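Workshop tips: good habits around the picking bin

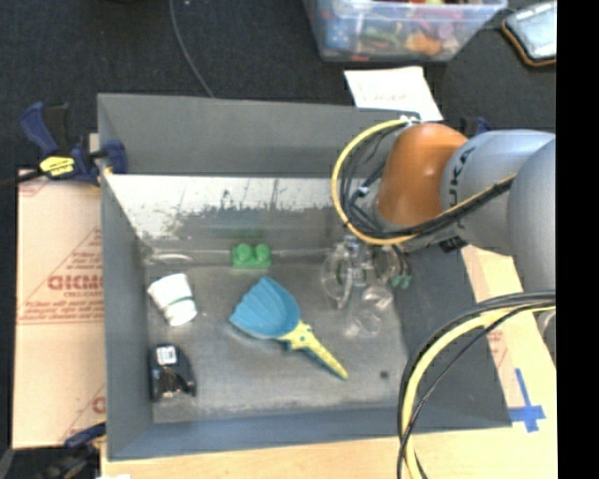
Page last changed: June, by Zamfira Jitaru

These tips are for everybody who works at the bin table in our Flurkska workshop. Please read them before your first shift with the arm.

Fix the bin first. It should be clamped to the table, with the clamp handles outside the rim. Push the bin with your hand. If it moves, tighten again.

Look at the cables. A loop around the wrist is fine, but it must have enough slack for the full turn of the joint. Turn the joint slowly one time and watch the loop – it must not catch on the rim or pull on a clip.

Mix the objects. Small blocks, toys with handles and shiny black things are all good. Put at least one transparent piece in every fill. Clear plastic is difficult to see on a gray floor, so we test it often. Nothing with glass or sharp edges goes in.

Keep your hands out while the arm has power. If an object is stuck in a corner, press stop, wait until the arm is still, and only then reach in. Rezaul Karunaratne asks for 2 people at the table when the speed is above 200 mm per second.

Mark the place of the bin with tape on the table. After cleaning, put it back exactly to the mark, or the calibration must be done again.

Wipe the floor of the bin with a dry cloth after every 1,000 picks. Scratches can stay, but dust cannot. Write the pick count in the Trulasix notebook, also when the run was stopped early.

Questions about clamps and tape go to Nassoro Temba.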